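Chapter 7
Chores as a Test of Machine Skill
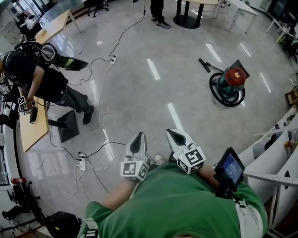

The first six chapters treated the parts of a working machine one at a time: joints, motors, sensing, grasp planning, and control. This chapter asks what happens when the parts are put together and given a job that a twelve-year-old could do. The jobs are ordinary. They include clearing a table, folding a towel, sorting returned goods into bins, and wiping a counter that has things standing on it.

A chore is harder to define than a factory task. In a welding cell, the part arrives in the same place each time and the machine repeats a stored path. In a kitchen, the cup is wherever it was left. The handle may point any way. The cup may be full. A useful definition, and the one used in this book, comes from course notes by Ratih Liem: a chore is a task whose goal can be stated in one sentence but whose starting state cannot be listed in advance.

7.1 What counts as "able"

Claims about household machines are often hard to compare. One group may report that its machine folds towels and mean that it folded a single towel, laid flat, after several tries. Another may use the same words for a machine that takes towels from a heap. Four things should be stated before any claim is accepted:

Starting state. How were the objects placed, and who placed them?
Help. Did a person step in, and how often?
Time. How long did the task take, measured from the command to the finished state?
Count. How many attempts were made, including those thrown out?

The last item is left out of reports more than any other. A success rate has no meaning without the number of attempts under it.

Consider the Plisdale trial, which is used in several places in this chapter. Damilola Nnaji and Irfan Lau set a two-armed machine to clear a dinner table and load a rack. The table was laid by people who had no part in the design of the machine. Each run was limited to 60 minutes. Over 200 runs, the machine moved 3,596 objects from table to rack without help. Plates and bowls gave little trouble. Most of the failed grasps involved forks lying flat on the cloth, and clear glasses, which the depth sensor often did not register at all. The authors also logged every object that reached the rack but was set down in a way that blocked the next one. These were counted as moved, and the reader should keep that in mind when the figures are used in Section 7.4.

7.2 The shop floor as a middle case

Between the welding cell and the kitchen lies a wide range of light industrial work: packing mixed orders, feeding parts to a press, bundling cable. The objects vary, but the lighting, the table height, and the list of items can be fixed by the employer. Machines have gone further here than in homes. At the Vesham packing site, studied by Nabila Kwok, machines handled rigid boxes on all shifts while people kept the soft bags and anything with a loose strap.

Kwok's division between rigid and soft goods is a fair summary of the present state of the field. A rigid object keeps its shape when it is picked up, so one good view is often enough to plan the whole motion. A bag, a shirt, or a length of cord changes shape as it is lifted, and the plan must change with it. Section 7.3 covers the contact models used for soft objects. Section 7.5 covers methods that skip the model and learn the motion from human demonstrations.

7.3 Soft objects and contact

Take a hand towel dropped on a table. Its shape can be described by the positions of a grid of points on the cloth. A coarse grid with 200 points already needs 600 numbers, and many of the points are hidden under folds. A full description is therefore out of reach for a machine that must act within seconds. Two shortcuts are common. The first is to track only the corners and edges. The second is to make the cloth simpler before doing anything else, usually by lifting it from one point and letting it hang.

The hanging method, as worked out by Melur Lumbantobing for square cloths, proceeds in three steps. The machine grips the highest point of the heap and raises it. It then finds the lowest hanging point, which for a square cloth is usually a corner, and grips that with the second hand. Finally it releases the first grip and repeats the search. The proof that the lowest point is a corner holds only for thin cloth with little stiffness, and is given in Appendix C.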